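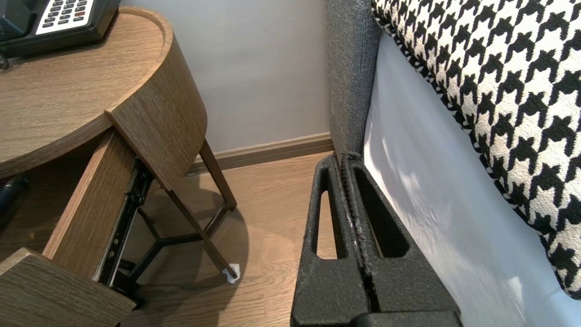

3.2 Dust loading by location within the bedroom

Dust was collected from 42 bedrooms in Ekby and Foren between October and the end of the heating season. Each bedroom was visited twice. On each visit the field worker took samples from the open floor, the floor under the bed, the floor beside the bed, and the top of the nightstand if there was one. Residents were asked not to vacuum the room for the week before a visit, and most said that they had complied. Rooms where the resident reported vacuuming during that week were kept in the data set but marked, and the results below were checked with and without them. The direction of the differences between locations did not change.

The floor beside the bed was split into two areas. The first was the side used to get in and out, which in most homes was walked on several times a day. The second was the strip between the bed and the nearest piece of furniture, usually a nightstand, and we refer to it as the bedside gap. Gaps differed a good deal in width and in the materials on either side. In Figure 2, for instance, a narrow gap lies between a wooden nightstand and a bed with a gray upholstered frame, over a wooden floor. Other homes had metal frames, box beds that reached the floor, or fitted carpet. Gaps too narrow for the standard nozzle were sampled with the crevice nozzle described in Section 2.4, and the sampled area was measured with a steel tape before the vacuum was switched on.

Dust loading was highest under the bed and second highest in the bedside gap. The open floor and the walked side of the bed were both much lower and could not be told apart statistically. This pattern held in both towns and on both visits. It agrees with the earlier apartment survey by Rampersad and Hamann, who found that fine dust built up wherever foot traffic and cleaning tools did not reach, although their survey grouped all the floor near the bed into one category and so could not separate the gap from the walked side.

The composition of the dust also changed with location. Samples from the bedside gap had a larger share of textile fiber by mass than samples from any other floor area. Under the bed, the share of fiber was lower and the share of fine mineral particles was higher. We think the fiber comes mostly from bedding that is pulled across the edge of the mattress when the bed is made, and to a lesser extent from clothes left on or near the nightstand. Fiber counts were made under the microscope by two readers working separately. The readers recorded 3112 fibers longer than the cutoff length in the gap samples from the first visit and 2106 in those from the second. The drop between visits may reflect a change in bedding toward spring, but we did not record bedding type on the second visit and cannot test this.

Samples from the top of the nightstand were hard to compare with the floor samples. Loading there depended heavily on what was kept on the surface and how often it was moved. Several residents said they wiped the nightstand daily but had not moved it in years, and in those homes the top was nearly clean while the gap beside it had some of the highest values in the study. For this reason the nightstand results are given in the supplementary table and are not used in the models in Section 3.3.

Floor type had a clear effect on the open floor and a weak one in the gap. On smooth floors, loose dust moved toward walls and furniture legs, and the difference between the open floor and the gap was large. On carpet the difference was smaller, and it was no longer significant once vacuum cleaner type was added to the model. Only a few of the carpeted rooms were in Foren, so floor type and town are partly mixed together in this comparison. A larger sample would be needed to separate them.

Bed frame covering was tested as a possible source of fiber. Rooms with upholstered frames had slightly more fiber in the gap than rooms with bare wood or metal frames, but the spread within each group was wide. We did not collect material from the frames themselves, and the fibers were not matched to any source in the room. The result should be treated as a starting point for later work.

Cleaning habits were taken from the resident questionnaire. Residents who said they moved the nightstand when vacuuming had lower loading in the gap than residents who vacuumed around it. The number of vacuuming sessions per month, by itself, predicted loading on the open floor but had almost no relation to loading in the gap. To check whether sampling effort was a factor, the nozzle was held over each area for 60 seconds per pass in all rooms, and a second pass was made in a subset of gaps. The second pass recovered little additional dust on smooth floors and somewhat more on carpet, so the carpet values reported here are probably low.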